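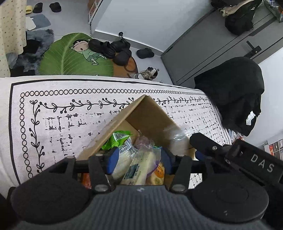
Hand-Held Gripper Station Checklist, with Comments
Home Tasks: Unpacking and Packing Groceries
Clikside demonstration group, Getbridge site
Walked through and filled in 17 Dec 2022

Please go down the list before the first demonstration of the day, and again any time you change rooms or hand the gripper to somebody else. Mark each line OK, FIX or N/A, and do write a comment even when the answer is OK. The comments from earlier rounds have saved us more trouble than the marks have, and I like reading them over my coffee.

Part A. The gripper

A1. Finger pads seated flat, no lifted corners. OK
Comment: Both blue pads are sitting nicely. I ran a thumbnail along all the edges and nothing gave. If you find a corner coming up, please don't press it back and carry on - swap the pad. A loose corner catches on thin plastic bags, and then the robot learns a funny little wiggle that we spend weeks trying to get rid of.

A2. Screws at the finger joints snug. FIX, done
Comment: One on the left side took nearly a quarter turn. I used the small driver from the Vass kit and stopped as soon as it felt firm. Please stop there too, as the threads are small and we are down to our last bag of spares.

A3. Side knobs tight, handle does not twist. OK
Comment: Held the handle and tried to rock it both ways. No play at all.

A4. Mount block and bracket firm. OK
Comment: Checked by hand only. If you have to loosen this one for any reason, the whole tool needs to be calibrated again before you record, even if you are sure you put it back in just the same place. I was sure once myself, back in March, and we lost an afternoon of very pretty demonstrations.

A5. Fingers open and close all the way without sticking. OK
Comment: Opened and closed it 50 times, slowly and then at working speed. There was a faint click near the start that went away.

A6. Wipe down handle and pads. OK
Comment: Damp cloth for the handle, dry cloth for the pads. Whoever had it before me likes hand cream, and I understand completely in this weather, but do let it soak in first!

Part B. The room

B1. Standing area clear of shoes, bags and cords. FIX
Comment: This is the one I would like everybody to take seriously. When you are demonstrating, your eyes are on the fingers and your feet are on their own. There were slide sandals, a slipper and a sneaker on the floor by the bed, right where a person steps back after lifting something out of the box. We want bedrooms to look like bedrooms, so the shoes may stay in the room, but move them out of your stepping space before you start. Pick the new place once and leave them there for the whole set.

B2. Rugs lie flat and do not slide. FIX
Comment: The green leaf rug moves if you turn on your heel. I put a grip sheet under it and it behaves now. Check the gray fluffy one as well, as the pile is deep enough to catch a toe.

B3. Hanging clothes and curtains out of arm's reach. OK with care
Comment: The black jacket by the locker is fine so long as you work from the bed side. If you are tall, or you swing your elbow out as I do, take it down for the session.

B4. Items stored up high are steady. OK
Comment: Gave the locker a gentle push, and the things on top stayed put. Nothing heavy goes up there, please.

B5. Light is even and will stay that way. OK
Comment: Ceiling light on, curtain left alone. On sunny days look again after lunch.

Part C. The box and the groceries

C1. Box is on a surface that will hold it still. OK with care
Comment: A bed is soft, and the box leans as you take things out. We do want that in the training set, because people really do put boxes on beds, but keep the heavier packages toward the low side so it cannot tip off onto your feet. If it slides more than a hand's width, stop the take and set it back.

C2. Flaps and edges free of staples and stiff tape. OK
Comment: Felt around the rim with a glove on. Nothing sharp.

C3. Nothing in glass, nothing open, nothing leaking. OK
Comment: All packaged goods today. Please squeeze each bag lightly before you begin. A split cracker pack will put crumbs in the finger joints, and they are a misery to clean out.

C4. Every item fits between the fingers at full opening. OK
Comment: Try each one before recording. If something only goes in sideways, you may use it, but approach it sideways every time.

C5. Total load checked, heaviest item noted. OK
Comment: Heaviest single item came to 815 grams on the kitchen scale. That is comfortable for a short lift but tiring over a long set, so mix it in with the lighter ones.

Part D. The person holding the gripper

D1. Sleeves pushed up, lanyards and bracelets off. OK
Comment: A lanyard swinging in front of the lens ruins the take, and it can catch in the fingers too.

D2. Wrist and thumb rested. OK
Comment: No more than 45 minutes at a stretch, and then a real break where you put the tool down and walk about. If your thumb aches, say so early. I would much sooner have a short day of good demonstrations than a long day of tired ones, and the robot copies tired hands very faithfully.

D3. Practice takes done and thrown away. OK
Comment: We do 3 before we keep anything. Go at the pace you would use to put away your own shopping. Close fully on the item, pause for a breath, lift straight up until it clears the flap, then move across. Dropped items are fine to keep if you pick them up again with the gripper. If you grab with your other hand, mark the take as bad.

D4. Spotter within calling distance. OK
Comment: The spotter does not have to be in the room, only near enough to hear you.

Part E. Open items

E1. Order more blue pads and joint screws through Manow. The last order was slow, so please put it in before the holiday.

E2. Buy a second grip sheet for the gray rug.

E3. Add a line to Part B about wet floors near the bath mat. I left it off this version and thought of it on the way out.

E4. Next walk-through is due when the station moves to the kitchen. Bring the small driver, the dry cloth and a fresh copy of this list.

Overall result: cleared for use once B1 is done. Please initial the sheet on the clipboard before your first take.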